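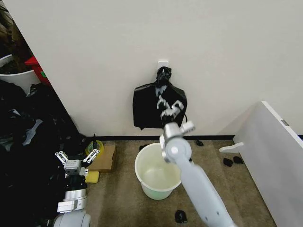 About Kondarau

Kondarau is a small language school with a big kitchen. We teach Greek to adults, mostly in the evenings, mostly to people who have a grandmother, a spouse or a summer plan that made them want to learn it. Some of our students can already sing half a dozen songs without knowing what any of the words mean. Others come in not knowing a single letter. Both kinds do well here!

How we got started

Evdokia Balaskas began teaching at her own dining table, with 4 students and one textbook that everybody had to share. She had been a court interpreter for years and was tired of saying other people's words all day (her description, and she still says it with a groan). Those first students kept bringing cousins and coworkers, and before long there were chairs in the hallway and somebody conjugating verbs on the stairs.

Ailbhe Hayes was one of the cousins' coworkers. She signed up for a beginner class before a trip, missed the trip, and stayed for the class. She now runs the office, plans the schedule and teaches our Saturday reading group, where she is still happy to be corrected by anyone who knows better.

What we teach

We have seven levels, from Alphabet to Open Conversation. Classes are small enough that you will talk in every single one, including the first. Yes, the first! You'll know how to say your name, order a coffee and complain about the weather before you go home, and you'd be surprised how far that gets you in a village square.

We teach the modern spoken language. If you're after Homer or the New Testament, we love both, but you will be happier at a college. We do spend one evening each term on old words that are still hanging around in new ones -- students ask for it every time, and Evdokia would do it weekly if the schedule let her.

The Stergiou Room

Our library is called the Stergiou Room, after the family who gave us their father's books: novels, cookbooks, a shelf of detective stories with terrific covers, and a great many railway timetables. Current and former students can borrow anything except the timetables, which have become too fragile to travel. Beginners tend to start with the children's comics and work up to the detectives.

Cooking nights

Twice a term we cook together and speak only Greek until the food is on the table. It gets loud. People who freeze up in class will shout for more lemon without thinking twice, and we've had shy Level 2 students argue very well about how much dill is too much. Family members are welcome, and kids can come along as long as they don't mind onions.

Joining a class

New groups start every fall, with a shorter set of classes beginning in May for people heading overseas in the summer. If you already know some Greek, come in for a chat first and we'll find the right level together. There's no written test. You can sit in on one class free before you decide, and you don't have to buy the book until you do.

Call or stop by the office any weekday afternoon. Ailbhe usually has coffee on.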